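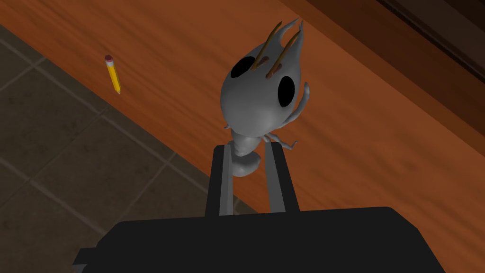 Hormiga de juguete entre los dedos de una pinza. Imagen generada por ordenador.

Medora sale de la beta: la app de notas de voz para quienes mandan audios eternos (y para quienes los sufren)

Cletberg, noviembre. Soy Morag Aitken, llevo el producto en Wasach y tengo una tía que manda audios de once minutos. La quiero muchísimo, pero once minutos son once minutos. Así que hoy me hace una ilusión tremenda contaros que Medora ya se puede descargar gratis en el móvil, sin invitación ni lista de espera.

Medora coge los audios que te mandan tus contactos y los parte en capítulos con título. Si tu amiga empieza hablando del dentista, sigue con su jefe y termina con la pregunta que de verdad te quería hacer, puedes saltar directamente a la pregunta (y dejar al jefe para el autobús, que también tiene su gracia). Los audios originales no se tocan, y quien los envía no ve qué capítulos has escuchado. Esto último lo discutimos bastante en la oficina y me alegro de haber ganado.

En la beta participaron 1040 personas y nos mandaron 2372 comentarios. Los he leído todos, incluido el que solo decía «¿y mi suegra?». De ahí salió el botón de responder por capítulos, que no estaba en el plan y ahora es lo que más uso.
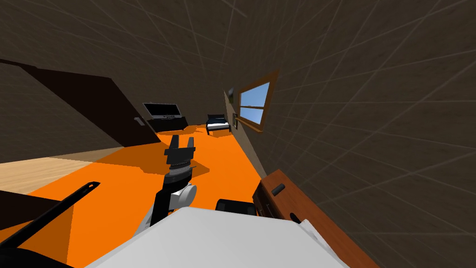 Qué cambia con respecto a la beta

Los títulos ya no suenan a acta de reunión. Remigiusz Szewczyk y Elżbieta Gajewski los han rehecho casi desde cero, y ahora se parecen más a lo que escribiría un amigo. También podéis cambiarlos a mano, claro, y hay gente que se lo pasa en grande haciéndolo.

El modo grupo admite ya chats familiares con varios idiomas mezclados. Lo estrenó Kamil Zelenák con su familia, repartida entre Cletberg y Holanda, y le funcionó tan bien que ahora le piden a él que haga los resúmenes de todo.
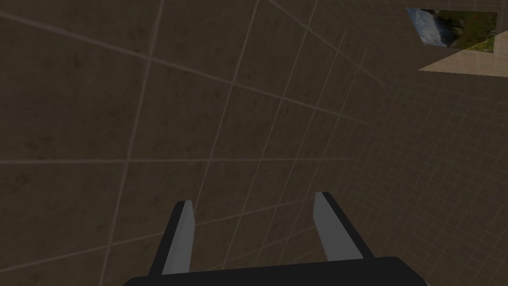

Precio y disponibilidad

La versión gratuita incluye todos los capítulos que queráis y guarda el historial durante 2 semanas. Quien necesite conservarlo más tiempo puede pasarse a Medora Plus, con suscripción mensual que se cancela desde la propia app. A 612 participantes de la beta les regalamos el primer año de Plus: son los que rellenaron la encuesta final, y ya tienen el código en su correo (¡mirad en spam, por favor!).

De momento la aplicación entiende español, inglés, polaco y neerlandés. El eslovaco está casi listo.

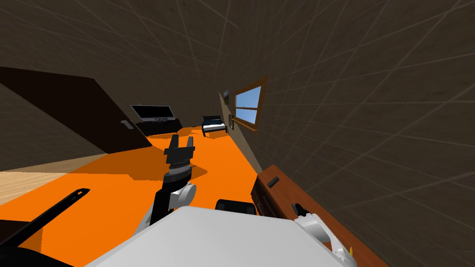 Mientras tanto seguimos dándole vueltas a los audios grabados con viento, que nos traen de cabeza. La próxima actualización debería mejorarlos, y también traerá una velocidad de reproducción distinta para cada contacto. Mi tía, por ejemplo, gana mucho a uno y medio.

Contacto para prensa: Remigiusz Marciniak, comunicación de Wasach. Tiene capturas, logotipos y cuentas de prueba de Medora Plus para quien quiera trastear antes de escribir. Podéis mandarle un audio, y si es largo, mejor.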